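Kakia grip-check procedure

The Kakia procedure is a written set of rules for checking the fingers of a robot gripper at close range. It was drawn up at the Onorau workshop by Sandamali Miah and published on 8 February 2025. It is used mainly with small arms that handle light household goods and toys.

Scope
The procedure covers grippers with 2 facing fingers. It does not cover suction cups or grippers fitted with cutting tools. Fingers with worn or split ridges must be replaced before any check begins.

Practice
The operator looks at the fingertips first with the gap between them clear, then brings them to the object from above at low speed. Round objects are treated as a separate class, as they can roll or turn under a fingertip. Contact is recorded when a fingertip meets the surface, and a glare spot on a shiny object is noted in the record so that it is not mistaken for damage. An object resting on another one is logged together with whatever lies under it.
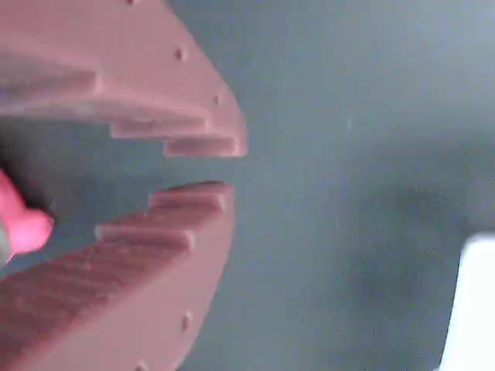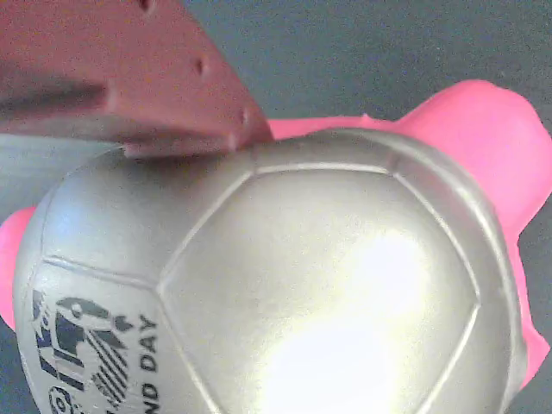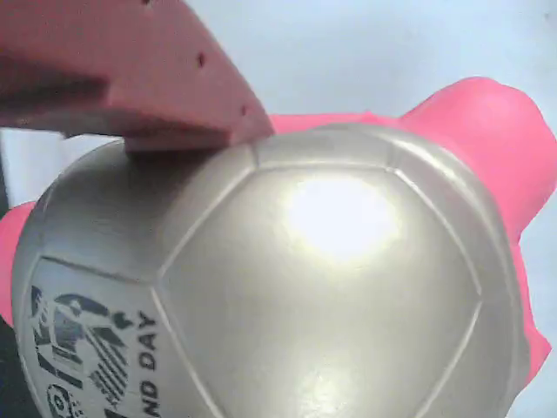 Stepped gripper fingers; the second and third views include a silver ball with a bright pink object behind it.

Records
Each check is given one line in the log, with the finger type, the object and the result. Logs are kept for 240 days. The Fornach edition, issued in June, added a column for surface finish.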